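# Hunero arm kit for folding clothes: worth it for a small repair shop?

**Oona Hyvönen**

Hello all, I do alterations in Brimham, mostly jeans and work trousers, and I'm tempted by the Hunero single-arm kit that Prosum sells with the "laundry" add-on. It's nearly 2000 with the gripper, so a big purchase for me! I'd want it to straighten and fold denim while I get on with the sewing. Has anyone lived with one, and does it cope with heavy cloth?

**Alasdair Crichton**

Hello Oona, I've had mine since June and I'm fond of it, though it does need patience. Denim suits it better than thin shirts, in my experience, as there's something for the fingers to get hold of. I work with a big green mat on the floor, lay the jeans out on the slant and let the arm take hold near the waistband.

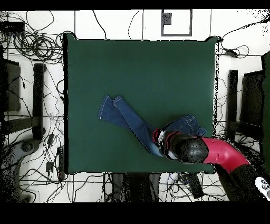

Do set aside a whole afternoon for the calibration, and do it again whenever you shift the mat (I skipped this once and spent a very cross Wednesday finding out why it kept missing). A plain fold needs 3 passes on mine. It's slow, slower than you'd be by hand, but you can leave it to it and get on with a hem. Ask Prosum for the longer cable set too, the standard one is mean.

**Tiina Kallio**

Had the Peltonen one, sent it back. Support took 6 days to answer. Can't speak for the Hunero but ask about spare fingers before you pay.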